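3.2 Listing length and the laundry question in short-stay rentals

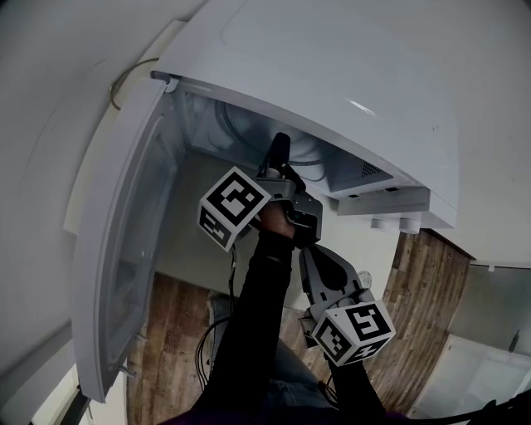 Figure 3. A white front-opening appliance with its lid raised and door open; hoses and cables are visible inside.

Owners of vacation homes in Skestcombe write their own listing text, and most of them write it once. Hermans and Au found that the wording of a listing rarely changed after its first summer, even when the house had been refitted. We wanted to know whether the order in which amenities appear has any bearing on how early a house is booked.

We drew 1,000 listings from the Manar rental register, all of them whole houses or cottages let by the week. Rooms in shared houses were left out, as were houses let for a full season to a single party. Each listing was read by two coders, who noted the position of 11 amenities in the text: parking, linens, outdoor seating, air conditioning, laundry, internet access, a dishwasher, a grill, a crib, pet access and boat storage. Where the coders disagreed, a third reader (Talukder) settled the matter.

Laundry needed its own rule. Some owners wrote "laundry" for a machine in the house, others for a shared room across the yard, and a few for a service that picks up bags at the door. We counted only machines inside the rental itself. A washer in a locked basement was coded as absent unless the text said that guests were given the key.

Weekly bookings for August were taken from the same register. A house was treated as booked early if all 4 weeks were taken before the end of the spring sign-up period. Houses with fewer than four weeks on offer – mostly those their owners use themselves – were dropped from this part of the analysis.

Laundry named in the opening lines went with early booking in family-size houses, but the link was weak in cottages for two. Outdoor seating showed the reverse pattern. In the Segura district, where 25 of the listings came from a single agent using a fixed template, position had no measurable effect, and we report that district separately in Section 3.4. Jansen and Hayes describe a similar template problem in their work on Dromimberg.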